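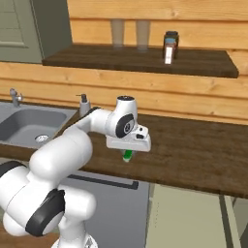 Polling place inspection, Holub ward
Venue: Skidik Hall, main room and side entrance
Inspected by: Lenka Brabec
Date: January 5, 2018
Marks used: OK / Fix / Fail

1. Signs from the road
Fix. The arrow at the Comar junction sends voters into the car wash. Turnout there was said to be excellent in October.

2. Step-free access
Fail. Ramp is present but stored upstairs. Bring it down and leave it down.

3. Door width, side entrance
OK with both leaves open. The left bolt needs oil or a stronger clerk.

4. Voting booths
Fix. Booth 3 faces the window, and the window faces the bus stop. Turn it round. Mr Ďurica says people at the bus stop have better things to look at, but the rules don't mention this.

5. Ballot boxes and seals
OK. Seals match the list. Spare seals were in the biscuit tin marked SEALS, which I had taken for a joke.

6. Pencils
Fix. Up to 50 on the order form, 7 in the drawer, 2 with a point.

7. Party material inside the building
Fail. Ľudovít Šťastný's poster from the last council race is still up in the corridor. He lost, so it has probably done no harm, but it comes down before the doors open.

8. Fire exits
OK. Rear exit was blocked by stacked chairs on arrival and clear when I left. My back can confirm.

9. Heating
Fix. Roltach serviced the boiler and left a sticker saying so. Room still cold at the clerks' table.

10. Voter privacy at the register
OK if the queue is held behind the tape. There is no tape.

Comments from the presiding officer (A. Morsy)
Items 2 and 7 in hand. Tape bought. On item 4, booth turned, and it now faces the toilets. Please advise.

Reply, L. Brabec
Toilets are acceptable. Keep the door shut.

Second visit: Ludmila Vávra, items 2, 6, 7 and 9 only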